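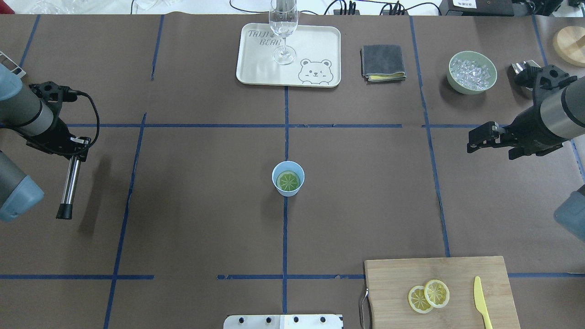 Two robot arms at a table laid for drink preparation, with citrus, ice and a paper cup. The left gripper holds a steel rod tipped with black rubber.

Household chore automation

Household chore automation is the attempt to get machines to do the small, dull physical jobs of daily life: folding, wiping, pouring, tidying, loading, and putting things back where they came from. The term is normally kept for robots that handle objects. Dishwashers and washing machines, which have been doing most of the actual labor for generations, are usually left out of the discussion because they have no arms.

The short answer to whether robots can do chores yet is that they can do many of them, in one room, on a good day. The longer answer depends on who is asked, how long they are willing to wait, and whether the person who set out the objects is still standing nearby.

Contents
1 Scope
2 Early household machines
3 Drink preparation as a test task
4 Measuring success
5 The Netstead kitchen trial
6 Shop-floor work
7 Criticism
8 See also

Scope

Writers on the subject tend to split chores into three groups, with some quarreling at the borders. Floor chores are done by driving over the mess. Table chores are done by picking things up and setting them down. Whole-house chores, such as "clean up before my mother gets here," call for moving between rooms, opening doors and deciding what counts as trash.

Floor chores are regarded as mostly solved, apart from socks. Table chores are where most of the research now goes, since a table is flat, holds still and can be lit properly. Whole-house chores appear chiefly in promotional films.

A chore is a poor fit for a machine in one further respect. People rarely finish describing it. Someone told to put the groceries away knows that eggs are not stacked under cans, and would be insulted to have it written down. A robot has to get this from its training, from its programmers or from the eggs.

Early household machines

The first home robots sold in any number were floor cleaners, which succeeded partly by being short. They could go under a bed, they could not break a glass on a counter, and a failed job looked much like an unfinished one. Lawn mowers followed on the same principle.

Machines with arms took longer. Factory arms had been strong and exact for decades, but they worked from fixed positions and expected the parts to be in fixed positions too. Kitchens do not offer this. Early demonstrations therefore brought the kitchen into line with the robot, with marked spots for each bowl and an ingredient list known in advance. Many present-day demonstrations do the same with better lighting.

Learning from examples changed the picture. A person steers the arms through a task many times, the recordings are used to train a model, and the model then tries the task alone. The method copes well with small changes in where things are. It copes less well with a new kind of lid.

Drink preparation as a test task

Mixing a cold drink has become a popular test for two-armed robots. It needs no heat, it fits on a table, and the ingredients misbehave in different ways. Ice cubes slide against each other and change size over the length of an experiment. A lemon slice is thin, floppy and wet, and two slices laid one over the other may decide to travel as a pair. A paper cup will hold its shape under a gentle grip and lose it under a firm one, with very little room between the two.

Stemmed glassware is considered the hard end of the task. A champagne flute is tall, with a small foot to keep it upright, and being clear it gives a camera little to work with. Depth sensors often report the wall behind a glass, and an arm that believes them will reach straight through the place where the glass is.

Tools add another layer. A rod held in a gripper makes the arm longer, and any slip in the grip moves the far end by more than the near end. The robot has to keep track of a tip it cannot feel. Human bartenders have the same problem but are allowed to look down and mutter.

Two arms are preferred to one since one can steady whatever the other is working on. They also share a workspace, which gives them something else to hit. Planners commonly solve this by making one arm wait, a division of labor familiar from many human kitchens.

Measuring success

There is no agreed score for a chore. Published work usually gives a success rate, the share of tries in which the task was finished, but what counts as finished varies. A drink may count once the garnish is in the cup. It may count only if the cup is also where it started, unspilled, and the tools have been put down. The second standard gives lower numbers and is less widely used.

Speed is reported less often. Video of robot chores is commonly played faster than life, with the rate given in small type in a corner. Viewers are advised to look for the corner.

A third measure, the number of times a person had to step in, is thought by many in the field to be the most useful. It is also the easiest to leave out. A nudge to a bowl between tries may be logged as help, logged as a reset, or not logged.

The Netstead kitchen trial

One of the more thorough attempts to count everything was the Netstead kitchen trial, run by the robotics firm Stetari in a rented test apartment. The trial covered 12 chores, among them filling a water glass, wiping a counter, folding dish towels and adding fruit and ice to a cold drink. The robot made 2411 attempts in all. Each try was capped at 20 minutes, a limit that was meant to be generous and was reached mainly by the dish towels.

The trial was led by Sharada Rai, who insisted that every human touch be written down, including those made by people who had only come in for coffee. Her report found that the robot did well on chores with one clear end point and badly on chores that ended when things looked nice. It placed ice in a cup reliably. It had trouble knowing when a counter had been wiped, and on one Sunday wiped the same counter until the time limit while a crumb sat beside the sink.

The logs showed 900 human interventions. Fewer than expected were rescues. Most were housekeeping for the robot: refilling ice, drying a surface, cutting more fruit, turning a towel the right way up. Rai's report called this "the chore of having the chore done" and recommended that it be counted as part of the work. Stetari's brochure for the same trial did not take up the suggestion.

Shop-floor work

Small workshops and packing rooms sit between the home and the factory, and have been quicker to accept chore robots. The objects repeat, the floor is level, and the staff can be told not to move the bins. The tasks in question are sweeping up, sorting returns, bagging screws and carrying parts from one bench to another.

At Etbridge, a maker of cabinet fittings, a two-armed station nicknamed Thomas was given the job of bagging hinges with their screws. It kept the job. Brendan Corrigan, the floor manager, wrote in a trade newsletter that Thomas was slower than anyone on the day shift and "still bagging when I lock up," which he considered the whole of the argument. An attempt to have the same station clear its own bench at closing time was dropped in December after it filed a tape measure with the hinges for most of a week.

Cases like this have led some writers to suggest that the useful measure for shops is cost per night and that speed matters very little. The same reasoning transfers badly to homes, where people are asleep at night and would prefer the dishes to be quiet.

Criticism

Critics of the field make two main complaints, which do not sit well together. One is that the robots cannot really do the chores. The other is that they will put people out of work. Both are sometimes made in the same article.

A narrower complaint concerns the choice of chores. Garnishing a drink films well and is seldom anyone's burden. Scrubbing a roasting pan, cleaning behind a toilet and getting a fitted sheet onto a mattress are burdens to nearly everyone and turn up far less often in the literature. Researchers reply that simple table tasks teach grip, timing and two-handed coordination that carry over to harder work. How much carries over remains disputed, and the fitted sheet has seen little progress.

See also
Dishwasher
Kitchen work triangle
Laundry folding machine
Robot vacuum
Teleoperation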